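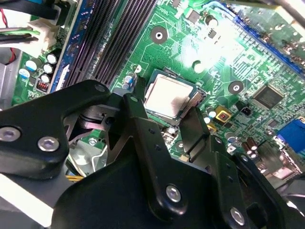
From the newsletter editor, Brudstead Repair and Computing Club

Well, what a lovely afternoon we had over at Udmont! Those of you who came on the October outing will know all this already, but quite a few members couldn't make it (the coach filled up very quickly, and I'm sorry to everyone left on the waiting list), so I promised I would write it up properly.

Udmont take old office computers to pieces so that the useful parts can go round again, and for the past two years they have been teaching robots to do some of the fiddly work. We were met at the gate with tea and a tray of flapjacks, signed in, handed our visitor badges and taken through to the workshop in two groups, because there isn't a great deal of standing room around the benches.

The main demonstration was on a desktop PC with its side off, and the job being shown was the processor. Anyone who has ever built their own machine will remember holding their breath over that bit! The chip sits in its socket with those tiny gold contacts underneath, and the black fingers of the gripper have to come down on either side of it without knocking into the capacitors and memory slots all round. I hadn't appreciated how chunky the gripper would be compared with the thing it was reaching for. The arm moves far more slowly than I had pictured, too, and our hosts told us that was quite deliberate while it is still learning.

The software is called Flarka, and the bench itself goes by the name of Yusof, which was stuck on it years ago and has never been changed. We were told the team had worked through 103 boards since the spring, of all makes and ages, and that the older ones give the most trouble, as the layouts vary so much and the fixings are often stiff.

There were plenty of questions afterwards, mostly from our soldering group, and we overran by some 4o minutes' worth of chat before the driver came in to find us. Udmont have kindly said we may come back in the new year, when they hope to show us memory modules and power leads as well. Places will be limited again, so please put your name on the list at the clubroom if you would like to go. The coach will be 5 pounds each, as before, and do wear flat shoes.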